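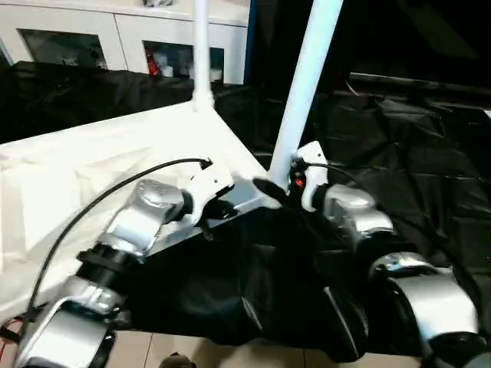
2019-01-05

I moved my business current account over the holidays, from Yazdani to Cleleck, and kept notes as I went. Both are licensed as payment institutions, neither as a bank, and most of what follows comes from that difference.

## Where the money sits

A payment institution can't lend out customer balances. It has to keep them apart from its own money, normally in a separate account at an ordinary bank. The usual deposit guarantee doesn't cover the institution itself. If the firm fails, customers are repaid out of the separate pot, less the cost of sharing it out. The terms at Yazdani put this on the second page. At Cleleck it is in a linked document called "How we hold your funds", which I found only after searching the help pages for "insolvency".

I keep one month of outgoings in the account and sweep the rest to a savings account at a proper bank. The sweep is a standing order and I see no need for anything cleverer.

## Sort codes

Yazdani issued me a sort code belonging to its sponsor bank, with a reference number that had to be quoted on every incoming payment. Two of my clients left it off regularly. The payments then sat in a holding queue until someone matched them by hand, and the longest took 22 days.

Cleleck gives each customer a unique account number, so no reference is required. This was the main reason for the move. Bahman Sharifi, who does my books, had been asking for it since May.

## Application

The form took one evening. Documents requested:

- passport scan
- proof of address, dated within 3 months
- a client invoice
- a short description of the business

The description was rejected the first time. I had written "consultancy", and the reply said this was too general. The second version named the kind of clients and the countries they pay from, and it went through the next morning. I suspect the form is scored by software first and that "consultancy" is on a list somewhere.

## Fees

Cleleck charges a flat monthly fee and nothing per transfer inside the country. Yazdani charged no monthly fee and a small amount per transfer, in and out. I exported last year's statement and ran both tariffs over it. I had nearly 600 transfers, most of them small card settlements from the Prenik shop plug-in, and on those numbers the flat fee is cheaper. With a few dozen transfers a year it would be the other way about.

Foreign payments are a separate matter. Cleleck adds its margin to the exchange rate and doesn't show it as a line on the statement. To find it, compare the rate given with the mid-market rate at the same minute. I did this for two payments and got a slightly different margin each time. I have written to ask which reference rate they use.

## Still open

The switching service doesn't cover accounts of this type, so direct debits have to be moved one at a time. Rent on the Faltville unit and the phone contract are done. The insurance premium isn't, as the insurer wants a signed paper mandate.

The Yazdani account stays open until the last settlement from Prenik has landed. Its export only goes back as far as the account exists, and closing it removes the login the same day, so download the statements first. I have them as CSV and PDF. The CSV has dates in American order.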